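Nav sandbox gallery — furniture rooms

Search this site Search Go

Quick one this month, sorry, we're all heads down on the planner rewrite. Alasdair asked for something to show the Sornell people before Tuesday so here are a couple of renders from the furnished room and some notes on what we're changing. Longer write-up when Liesl gets back.

What we run at the moment: 381 generated rooms, same house rules for all of them (chairs, cabinets, tables, things on walls), renderer output straight into the perception stack. Planner only sees what perception gives it. No cheating with the ground truth map — we did that in the spring and it made everything look far better than it was.

Depth and segmentation are both from Firus, version pinned, please don't bump it. Yupin has a branch with the newer one and it breaks the shadow handling. Blurry dark patch on a plain wall comes back as an obstacle, planner goes round nothing. 14 rooms so far where that turns into a full stop and a timeout.

Other headache is see-through stuff. Thin bars, pale green, pale wall behind. The old net gets the tabletop and then loses the legs half the time, which is the wrong half to lose.

Both renders are full compression, same as the net gets.
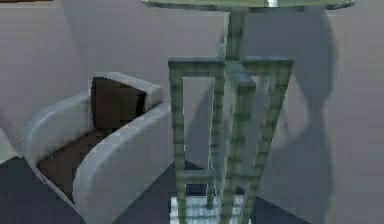
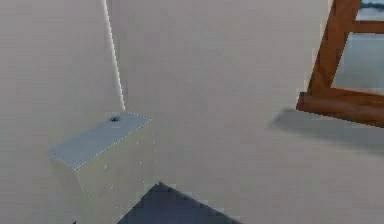 Furnished room, simulated. First: white armchair, green see-through table, its shadow on the wall. Second: pale cabinet, brown wooden frame top right with a softer shadow under it.

Things being worked on, no particular order —

Shadow class. Karthikeyan has labelled 247 renders by hand, bless him. Soft edges are the pain, where do you stop drawing? We've settled on stopping early. Retrain is queued behind the Nallus job.

Costmap decay. Obstacles seen once and never again now fade out over a few seconds. Helps a lot with ghosts, hurts a bit with table legs, see above. Þórey wants the decay tied to the confidence score and she's probably right.

Blank wall localisation. Big flat areas with nothing on them give the tracker very little to hold on to and the pose estimate wanders. Trying a fallback to wheel odometry when the feature count drops. Threshhold is a guess for now.

Replay tool. You can scrub back through a run and see the mask, the costmap and the chosen path side by side. Still slow on long runs. Press R twice if it hangs, don't ask.

Norðdahl export is parked untill the config format stops moving.

If a room looks wrong send Yupin the seed number and the commit, not a screenshot of your terminal. More renders in June.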